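Seating new finger pads on the Trenlow hand gripper

Pads wear out. Ours get swapped every 336 hours of use, or whenever the Wemex sheet says so and somebody reads it.

Back the screws out 4 turns, slide the old pad off and wipe the arm. Check the brass bushings for play while you're in there. Fit the new pad, snug the screws – snug, not heroic – and cycle the grip 12 times with nothing in it.

Then try something thin and shiny.
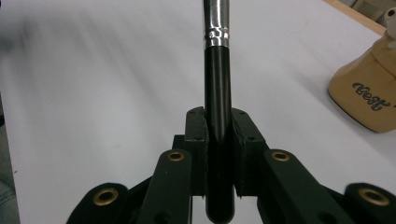
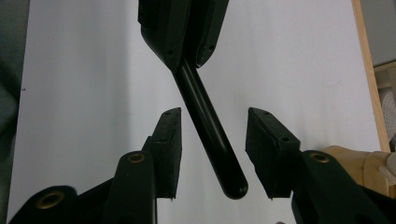

Glossy handles are rude to fresh rubber. If yours creeps, set the Purkon force dial to 63 and try again. Still creeping? One pad is probably in crooked. Loosen it, press it square and retighten.

Old pads go in the Ortuño bin, screws in the tray.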